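In December we visited the Murthy snack hall in Stokden, together with 110 other guests. The tour began at 9 in the morning, and Vasanthi Kaimal led our group. She explained how they prepare the small meals for the trains — each tray gets one sandwich and one drink, and the sweet things are chosen separately.

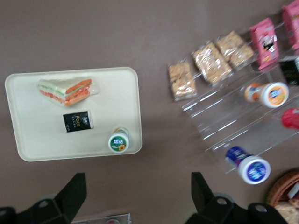 After this we were allowed to taste. I took a grain bar, very crunchy and a little too sweet for me. My wife preferred the sandwich. They pack 1000 trays in one shift, which surprised me. The bus back to Skurkinska leaves behind the hall, and the ticket must be bought before.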